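Tying Off on a Practice Pad

By Dilani Khan

You have thrown your first stitch, the pad has slid off the bench twice, and now you'd like the knot to stay put. Clip the pad down before anything else. A tea towel underneath will do if you're too cheap for clips, as I was until December.

Cut 20 cm of thread. Beginners always cut more, then spend the evening untangling it like Christmas lights.

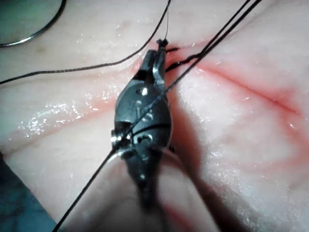 Knots go beside the wound, never over it. Lay the first throw flat, snug it until the edges just meet, then reverse direction for the second. Four throws is plenty for nylon. Black thread on a pale pad shows up every sin, and a small knot sitting just above the incision line is the look you're after — pinch it with the very tips of the jaws and leave the rest of the thread alone.

If the skin puckers, you've pulled too hard. Snip it and start again. Ruwan Sivakumar, who taught me, called my early rows "upholstery", and he was being kind to upholsterers.

Leave tails long enough to grab later. Next page: taking them all out again.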